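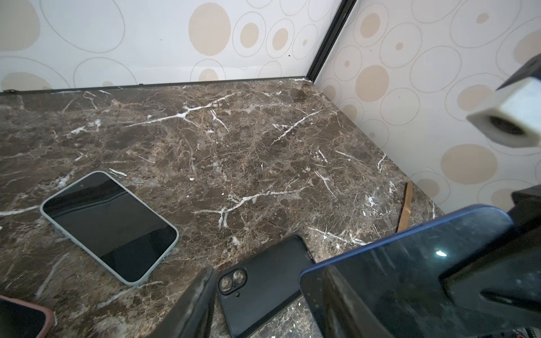
Javiera Quiroga asked whether more demonstrations would help at all, or whether the phones are simply too shiny for the method. I would like to answer her, but I have the same doubt myself, so I put it here as a question.

Policy learns from the wrist view but fails on glossy screens

We train a two-arm policy by imitation, using the Pawlak toolkit. The task is to pick up a smartphone lying on a marble-patterned table and put it in line with the others. After training with 9 demonstrations per phone, the policy approaches well, but the grippers often close a little before the edge of the phone. With the matt test blocks it does not happen.
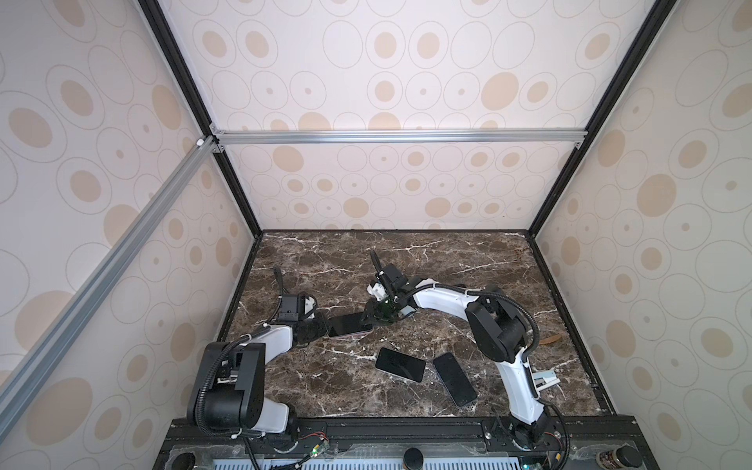 I have three views, one fixed and one on each wrist. When I remove the fixed view, the result becomes worse for the matt blocks also, so I keep it. My suspicion is that the model takes the reflection in the glass for the real finger. How can I test this without recording everything again?

Asked on Thursday, 3 replies

Fetard
Cover the screens with matt film and run the same trained policy. Do not retrain. If the early closing goes away, you have your answer.

Grekeck
I had similar trouble with glass lids. Before you blame the reflection, please check the delay between the wrist image and the joint values. Ours was more than 4 frames and it looked exactly like a vision problem. Afterwards I would do a masking test: grey out only the screen area in the recorded images and compare the predicted gripper opening with the original prediction. If it changes much, the model is reading something from the glass. Do it for phones lying face down as well, as a control.

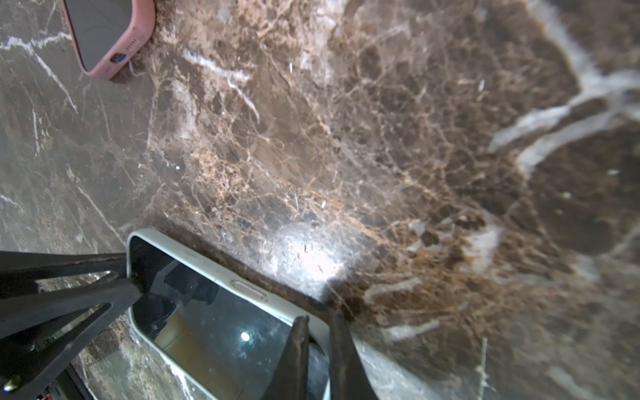 Wrist view, grippers at a pale-cased phone, light reflected in the screen.

Drutorham
just use more data

Edit by the asker: thank you, the delay was 6 frames. I will correct this first and then try the film.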